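Veined Surfaces: Stain, Etch, and What the Client Thinks They Bought
Speaker notes, Gaetano Rizzi, Tannous
July 9, 2026

Opening slide
Skip the company history. Say that the talk covers marble and marble-pattern surfaces in homes, indoors only. Outdoor paving and freeze-thaw are in the August session.
Ask for a show of hands: fabricators, installers, designers. If it is mostly designers, cut the chemistry short and spend more time on the sign-off section.

Stain and etch
Two different faults, often written up as one.
A stain is something that has gone into the pores. Oil, wine, rust, dye from a wet box. The surface is still smooth and still takes the light evenly. A poultice may draw it out, and it may need more than one round.
An etch is a loss of surface. Marble is mostly calcium carbonate, and acid dissolves it. Lemon juice, vinegar, many bathroom cleaners. On a polished finish it shows as a dull patch. A poultice does nothing for it. The fix is to rehone or repolish.
Pause here. Most callbacks get this wrong on the first visit.

Sealer
An impregnating sealer slows down absorption. It does not stop acid. Repeat this if anyone looks doubtful.
Water drop test: put drops on a clean, dry area, wait, wipe, look for a dark spot. Test near the sink and again at the far end. Old sealer wears unevenly.
Do not reseal over a stain. It makes the stain harder to get out.

Callback figures
Source is our own job file, one region, kitchens and baths together. More than 195 jobs reviewed. In 82 the client complaint used the word "stain." We have not split the 82 by finish, so do not let the room draw conclusions about honed against polished. If pressed, say the split is planned.

Case: the Plondurik apartment
Four slabs, one block, polished. The designer approved them from a hand sample. The sample had no visible vein. The slabs did, and the client refused the island.
Nothing was wrong with the stone. The paperwork had no slab photos attached and no layout drawing. The island was cut again at the supplier's cost, which in my view was the wrong party.
Do not name the supplier. It will be asked.

Sign-off procedure
Full slab photos, straight on, in even light, with a scale bar.
A drawn layout over those photos, showing seams and sink cutouts.
A written line on finish, and a second on acid. We use the Brivell form with the wording changed — copies are at the back of the room.
Client signs the layout, not the sample.

Pattern surfaces
Porcelain, laminate, and quartz with a marble look. Acid is less of a problem, but each material has its own limits, so send people to the maker's care sheet.
The complaint here is repeat. A printed pattern has a fixed number of faces. On a wall it can pass. On a large floor the same vein comes back, and once the client has found it they will find it again. Ask the maker for the number of faces before quoting, and dry lay before setting.
Low contrast hides repeat better than high contrast. Stanus is the usual house I check against, a long ground floor in a pale pattern with the joints kept tight.
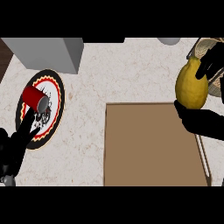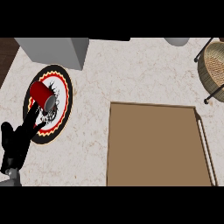

Pale marble pattern with faint brown veining, both views from overhead.

Questions
Likely: can you put marble by a stove. Yes, with the finish and the acid line signed.
Likely: which sealer. Decline to name one.
Stop after four questions, the room is needed.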